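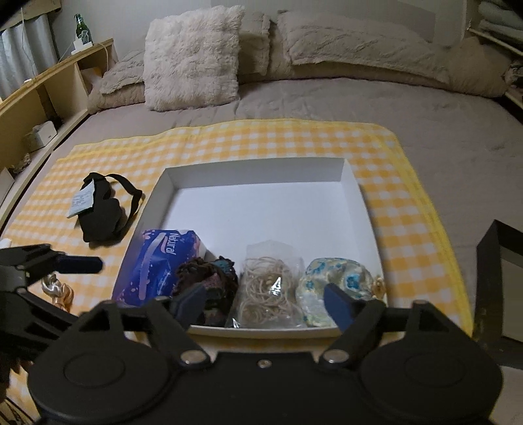 Havereck Segment 4
Demo labeling and replay for two-hand gripper recordings

Sep 25, 2023 – release 4 is up. Download link is in your account page, same login as before.

What it does. Takes recordings from hand-held grippers, left and right, lines them up on one clock, cuts them into steps, and lets you check and fix the cuts before anything goes to training. Built for small household stuff going into boxes and trays. Hair ties, tissue packs, sleep masks, bags of elastics. Soft things, shiny things, things that don't keep their shape.

New in 4
Finger width track. Opening and closing now plotted right under the video, so you can drag a cut to the exact moment the pads start to close.
Clear bag handling. Glints on plastic used to split one object mask into several. Much better now. Still not perfect with loose flaps, turn on Merge Small Masks if you get confetti.
Patterned backgrounds. Gingham, stripes, plaid bedding etc. no longer picked up as object edges. Old projects need a re-run to get this.
Side-by-side items. Things lined up touching each other inside a container get separate masks by default. Seperate slider for how strict.
Ignore list for your own hardware. Paint over the gripper body once per camera and it stays out of every mask after that.

Steps and names
Default step set has seven entries: reach, close, lift, move, lower, open, leave. Rename them, add to them, whatever you like. Left and right hands get their own rows. A hand that is just parked can be marked idle in one key press (I).

Export
Per-step clips, plus pose and finger width per frame. Folder layout is the same as release 3 so your loaders should keep working. Masks are optional – they make the export big, leave them off unless you train on them.

Replay
Send a checked recording to the Vesari planner and it will try the path on your arm model first. Flags joint limits and box wall hits. Low walls count as walls, set the real height in the container panel or it will guess to high.

Needs
Linux, graphics card with 62 percent of memory free on an 8 GB card, more for long recordings. Runs without one but masks will be slow.
Mac build – January, if testing goes ok.

Licenses
Kudlow: 2 seats, all labeling features, no replay.
Kratochvíl: unlimited seats, replay, planner link.
Upgrading keeps your projects. Going back down keeps them too, replay just gets grayed out.

Known problems
Undo after a merge jumps back two actions. Fix is coming.
Timeline zoom resets when you switch hands.

Support
Write to Farzad Mohammadi through the contact form. Attach the project log, not the whole recording please.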